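Butano bin liners, black, 80 litres

Sold by Jirkamness in rolls and in full cartons. Item number 575.

The Butano is our everyday liner for kitchens, workshops, school corridors and small offices. It is made for round bins and for square ones, and the opening is wide enough to fold well down over the rim. We have kept this liner in our range longer than any other, and most of our customers who try the thinner Purba come back to it after one winter.

Size and packing
Volume: 80 litres
Length when flat: 134 cm
Colour: black, glossy on both sides
Closing: no string, tie the corners by hand
Rolls per inner pack: 2

How to choose the right size
Measure around the rim of your bin with a soft tape, then measure the height. The liner should be longer than the bin by at least the width of your hand. If it is too short, it slides down when the first heavy thing falls in, and then you must fish it out again -- not a pleasant job. A liner that is a little too big does no harm.

What it is good for
Dry waste, packaging, empty drink bottles, paper towels, garden leaves. It is not meant for broken glass, building rubble or hot ash. For those please look at the Testberg sacks, which are woven and cost more.

Fitting
Tear one liner from the roll and shake it open by the window or outdoors, with some air inside. Push the bottom down with your fist until it touches the base of the bin. Then fold the edge over.
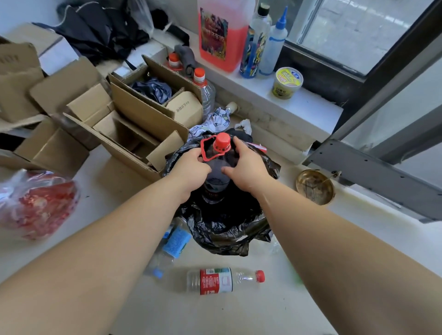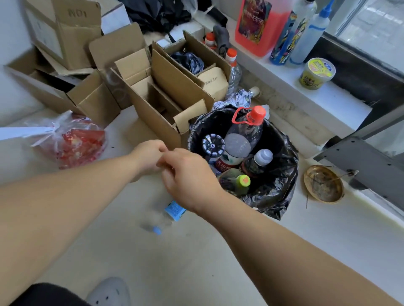
Please store the rolls in their carton, away from the sun. The material becomes stiff if it lies in strong light for a whole summer, and the tear line is then less clean. In a dark cupboard the rolls keep very well.

Delivery and returns
Orders which reach us before 3 in the afternoon leave the same day. Unopened cartons can be returned, opened rolls unfortunately not. For larger amounts, or if you wish to have a sample first, write to Melur Chin in sales. Questions about invoices go to Yusri Menon -- please give the item number in your message.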